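Melurell Residents' Association
Minutes of the October meeting, Bollside Room, 7.30 pm

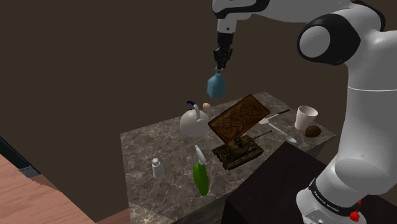 1. Apologies and previous minutes
Apologies were received from flats 14 and 22. The minutes of the previous meeting were agreed with one correction: under item 5, "north stair" should read "south stair".

2. Matters arising
2.1 The replacement closer on the bin store door has been fitted. The door still fails to latch when the wind is from the west. Segundo Agudelo to ask Kallico to adjust it on their next visit.
2.2 Faded bay markings in the lower car park: carried forward. No quotation received.

3. Communal heating
3.1 Segundo Agudelo reported on the plant room inspection carried out by Kallico. The secondary circulation pump is noisy on start-up and the bearing is worn. The primary pump is in fair order. The expansion vessel had lost pre-charge and was topped up during the visit.
3.2 Kallico quoted 1,791 pounds to replace the secondary pump, including isolation valves on both sides. A repair to the existing pump was quoted at 835 pounds, with no valves and a shorter guarantee. Without valves, any later work on that pump means draining the circuit again.
3.3 Flat 6 asked whether replacement could wait until spring. Kallico's written advice is that the primary pump can carry the load alone in mild weather but would leave the top floor short in a cold spell. Flat 6 asked for it to be noted that the top floor was short last winter with both pumps running.
3.4 Agreed: proceed with replacement. Seven in favour, 2 against. The cost to be met from the reserve fund.
3.5 Heating to the communal stairs will be off during the work. Hot water will be off between 9 am and early afternoon on the day. Notices to go up on each landing beforehand.

4. Balancing of radiators
4.1 Complaints continue from the east side, where rooms nearest the riser overheat and end rooms stay cool. Lockshield settings recorded at the last balancing cannot be found -- the sheet is not in the plant room folder.
4.2 Agreed to ask Kallico for a separate price to rebalance after the pump is in. Residents are asked not to alter lockshield valves in the meantime. Thermostatic heads may be used as normal.

5. Toledo entry panel
The Toledo panel at the front entrance drops calls to flats 9 to 12. Handsets in those flats have been tested and work when connected at the panel, so the fault is likely to be in the cable run. Segundo Agudelo to obtain a price for tracing it. Trunking on the first landing may have to come down.

6. Gutters
Rear gutters to be cleared once the leaves are down. The downpipe by the cycle store is split below the second bracket and should be replaced on the same visit. Length required is to be measured first.

7. Any other business
7.1 Flat 17 reported a slow drip at the stopcock in the ground floor cupboard. Gland nut to be tightened; container to be left under it until then.
7.2 Two keys to the roof hatch are unaccounted for. Holders to check and report before the next meeting.

The meeting closed at 8.50 pm. Next meeting to be notified.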